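Guides > Small Office > Security > Spotting a phishing email

How to check a suspicious email before you click anything

I do the books and, by default, the computers for a small dental supply shop called Windent. I'm not a security person by training. I just got burned once, back in May, and since then I've become the one everybody forwards their weird emails to. So I wrote down what I do. You can get through all of it in a few minutes, and you don't need any special software.

What burned me was an invoice from Ovara, a company we buy from all the time. Right logo, right color, right sign-off. The amount was $2,191, and that looked completely normal for them. The only thing off was the bank account at the bottom, and I didn't look at the bottom. Our bank caught it (thank goodness!) but I felt sick for a week.

Step 1. Open the sender's full address

Your mail program probably shows you a nice friendly name and hides the rest. Click or tap on the name and the real address drops down. Now read it slowly, letter by letter, starting from the @ sign. My fake one had an extra "r" in the middle of the company name, and I had looked right at it twice.

Watch for the long ones too. If you see a name you know followed by a dot and then a bunch of other stuff, the part that counts is the bit right before the final .com or .net or whatever it is. Everything in front of that can be anything the sender wants it to be.

Step 2. Hover over the links, don't click them

On a computer, put your mouse pointer on the link and leave it there. The real destination shows up in a corner of the window or in a little box. On a phone, press and hold until the address pops up, then back out of it. I'll admit I find this fiddly on my phone – if I'm not sure, I wait till I'm back at my desk.

If the link text says one thing and the address says another, I stop right there. Some newsletters do use odd tracking links, so a mismatch isn't proof of anything, but I can always type the company's address into the browser myself and get to the same place.

Step 3. Look at what it wants you to do

Nearly every bad email I've seen wants a password, a payment or an opened attachment, and wants it today. "Your mailbox will be closed." "Final notice." Last winter we got one supposedly from the town of Lultedton saying we owed $570 on a business license and had until noon. The town sends those on paper. I called the front desk to be sure and they'd already had a morning full of calls.

Spelling mistakes used to be a good clue and they aren't much of one now. The fakes I get these days are written better than my own emails!

Step 4. Check the reply address

Hit Reply, but don't write anything. Look at the address that fills itself in. If it's different from the one the message came from, that's a bad sign. Then close the draft. Please don't send them a clever answer (I know, it's tempting), all it does is tell them there's a person reading.

Step 5. Call somebody, using a number you already had

For anything with money in it, I pick up the phone. I use the number from an old paper invoice or from our own contact list, never the one in the email. We have a house rule now that any change of bank details needs 2 people to say yes, and one of them has to have made a call. It's a nuisance. We do it anyway.

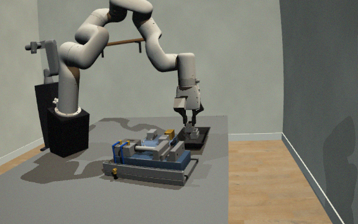

Valente added that the phone number in the signature is worth a search as well, as the one in their fake delivery notice came up on a list of complaints straight away. They also asked what to do if you've already clicked, and I should have covered that from the start, so:

If you already clicked

Close the page. If you typed a password, change it right now from a different device, and change it anywhere else you used the same one. Turn on two-step sign-in while you're in there. If you opened an attachment, take the computer off the Wi-Fi and get whoever looks after your machines to check it before you use it again. If you gave out card or bank details, call the bank first and do the rest later.

Then tell the people you work with. I waited half a day because I was embarrassed, and in that half day the same email landed in another inbox down the hall.

Last thing, use the "Report phishing" button in your mail program before you delete the message. Mine is hidden under the three dots at the top right, yours may be somewhere else.

Last updated September 29, 2024 | Contact | Copyright 2024, all rights reserved | Back to top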